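Prilton puts a rye crust pizza on the menu, and yes, there's pickled herring on it
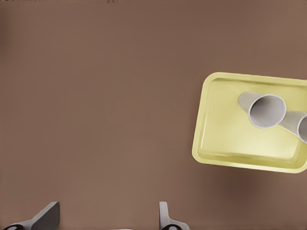
A pale yellow tray on a brown tabletop.

2022-10-24

Hi, I'm Vilja Ojala and I run the kitchen side of things at Prilton. I asked if I could write this one myself, since I've been talking about this pizza to anyone who'll stand still long enough, and the marketing team finally gave in (thank you, marketing team!).

So, the news. Starting in November, all 54 Prilton restaurants will be selling the Rulavik, a limited edition pizza with a dark rye crust, sour cream in place of tomato sauce, sliced potato, red onion, dill and pickled herring. It'll be on the menu until the end of the month, or until we run out of herring, and I've ordered a lot of herring.

I know what some of you are thinking. Fish on pizza! But anchovies have been getting away with it for years, and herring is sweeter and a good deal less salty. My grandmother used to put it on rye bread with a cold potato and far too much onion, and that's the plate I had in my head the whole time I was working on this. If you really can't face it, there's a second version with smoked mushrooms that I eat at least as often – please don't tell the herring people.

The crust took the longest. Rye dough is sticky and stubborn and it doesn't stretch like regular pizza dough, so our first few tries came out closer to crackers. We ended up at 20 percent rye with a slow overnight rise, and now it has a proper chew and that slightly sour, toasty smell I wanted. The flour comes from Ranjbar, the family mill we already use for our garlic knots, and they ground a coarser batch for us.

Both pizzas come in two sizes, and you can get them to eat in, take out or order through the Prevex delivery app. There's a dip too, mustard and honey, and I'd say get it even if you're only in for a plain cheese. The first 80 people to order a large Rulavik at each restaurant get the dip free.

Please note that the Rulavik contains fish, milk, wheat and rye, and the mushroom version contains everything on that list except the fish. Ask your server for the full allergy sheet.

Samples and interviews for food writers can be set up through the Prilton press office. I'm happy to talk dough for as long as you like!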